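Cerov Precision Driver Kit: three months in and I'm still finding excuses to use it

I've owned a lot of bad screwdrivers. The worst was a set I bought in 1998 from a bin near the checkout at a hardware store, and one of those is still in the kitchen drawer, rounded off to a nub and used only for opening paint cans. So when I say I've become a person who gets excited about a driver kit, please understand how low I was starting from.

The Cerov comes in a flat gray case that snaps shut with a magnet. Inside you get the handle, a flexible extension, a pair of tweezers, a little pry tool and 32 bits in a foam tray. I paid full price for mine in October, and I'd pay it again.

The handle is what sold me. It's slim, a bit heavier than it looks, and the cap on the end spins so freely that you can park your finger on it and turn the shaft with your thumb and middle finger. I have small hands and most drivers this size make me feel like I'm holding a marker with mittens on. This one just sits there. The grip is a knurled metal (a little cold first thing in the morning in my garage, I'll admit) and after an evening of taking things apart I had no sore spot on my palm, which the old Graltis set gave me every single time.

The bits are a good hard steel. I've been rough with them. The Phillips #1 has done battery doors, eyeglass hinges, a bathroom fan, two game controllers and the back of a very stubborn wall clock, and the tip still bites. The magnet in the shaft is strong enough to hold a long screw out sideways – I tested this more times than I needed to, because it's fun.

I use the kit mostly for small repairs around the house and for old computers, which I pick up cheap, clean out and pass along to people who need one. Desktops are where a good driver really saves your mood. You've got the case screws, then the drive screws, then the ones on the power supply, and they're never quite the same size.

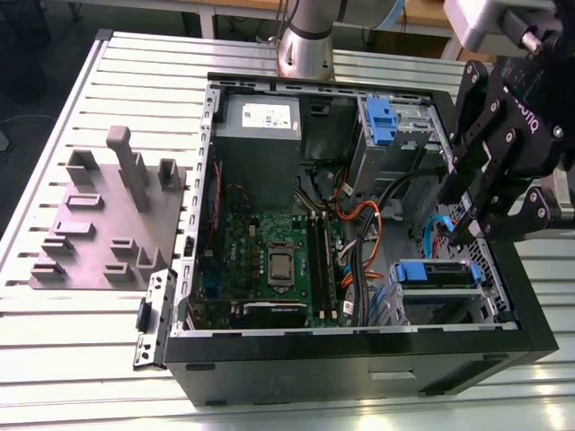
The flexible extension took me a while to warm up to. It bends well past a right angle and still turns, but it does wind up like a spring before it lets go, so you want a light touch. I stripped the paint off one screw head learning that. For anything tight I now start the screw by hand, then finish with the straight shaft if there's room to get it in there.

I do have a few complaints. The foam tray holds the bits so firmly that you have to pinch them out with your nails, and the size markings are tiny gray letters on a slightly less gray background. I ended up putting a dot of nail polish next to the six I use most, and now I can grab them without my reading glasses. The tweezers are fine, nothing special. And there's no nut driver bigger than 5 mm, so if you work on anything with standoffs or hex-head case screws you'll still want a second tool handy. I keep a cheap Kumport one in the same drawer.

The case could also use a better magnet. It holds on the bench, but mine popped open in a backpack and I spent a happy half hour fishing bits out of the lining. A rubber band fixed it!

As for how it compares, I borrowed the Chu 100-piece set for a week before buying this. It's a lovely thing and if you fix phones for a living you'd probably want all those odd little shapes. I used maybe a dozen of them. It's also the size of a lunch box, and I found myself leaving it on the shelf and reaching for whatever was closer. The Cerov lives in my jacket pocket half the time.

If you already own a decent set, I don't think you need to run out and replace it. But if you're still getting by with the freebies from flat-pack furniture, oh, treat yourself. I fixed a lamp last night that had been wobbling for years, and it took less time than finding the old screwdriver would have.

Comments

tinbucket: Got mine after reading this. You're right about the spinning cap, I keep fidgeting with it at my desk.

morrow_lane: Does the pry tool scratch plastic? My last one left marks all over a laptop lid.

Reply from author: It's a soft nylon, no marks so far. The edge does get chewed up, though, so I file mine down now and then.

pbj3000: Nail polish is genius. Doing that tonight.

oldvalve: Still prefer the Graltis handle but I have hands like shovels. Agree on the foam, drives me nuts.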